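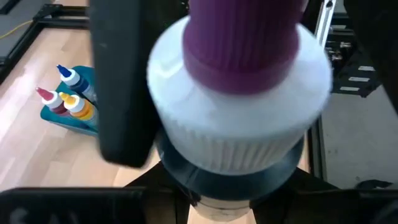
O frasco branco de tampa roxa, visto da garra do robô.

Passei uma manhã inteira a ver um robô lidar com frascos e, confesso, cheguei ao almoço mais cansada do que ele. Fui à Damer a pensar que ia encontrar gente a escrever código em silêncio. Encontrei uma mesa de madeira, dois braços pretos e uma conversa muito séria sobre tampas coloridas (a sério, meia hora sobre tampas!).

O projeto chama-se Pusholm e a ideia explica-se depressa: em vez de programar cada gesto, mostra-se ao sistema como se faz, uma vez e outra e outra, até haver exemplos suficientes para ele aprender sozinho. Cada exemplo é um episódio. Alguém conduz os braços, pega num frasco, leva-o ao sítio, larga, e fica tudo gravado – os movimentos e as imagens, incluindo as das câmaras pequenas que vão nos pulsos. Depois muda-se qualquer coisa e repete-se.

A Shu-fen Fang coordena as gravações desde janeiro e fala dos episódios como quem fala de fornadas de pão. A meta desta fase são 1000. Quando lá cheguei iam em 451, e ela tinha acabado de deitar fora 131 de uma leva anterior, quase todos por hesitações de quem conduzia. «O modelo aprende tudo, até os nossos tiques», disse-me. Havia um colega que abanava ligeiramente a garra antes de a fechar, e o primeiro modelo treinado saiu a abanar também.
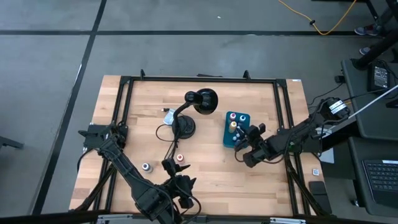
Num bom dia gravam até 36 episódios por hora, mas ela desconfia dos dias bons. Se correm demasiado bem, é porque os frascos andam a ficar sempre no mesmo lugar, e um sistema que só viu um frasco num lugar fica perdido quando lho desviam um palmo. Por isso a equipa troca posições, roda os tabuleiros, mexe na luz. Também grava enganos de propósito: aproximar torto, corrigir, tentar de novo. Esses são os preferidos da Shu-fen, e percebo porquê, são os únicos com algum suspense.

Claro que pedi para experimentar. Deixaram-me conduzir um braço e eu, que estaciono um carro em qualquer buraco, demorei uma eternidade a apanhar um frasco. O segundo foi melhor! O terceiro tombou. Perguntei se contavam para a meta e ela foi muito simpática a mudar de assunto.

A próxima ronda vai ser feita na Trirnia, noutra sala e com outra mesa, para ver o que o modelo aguenta longe de casa. A Shu-fen já tem a lista dos frascos que quer levar, e os de tampa roxa vão à cabeça.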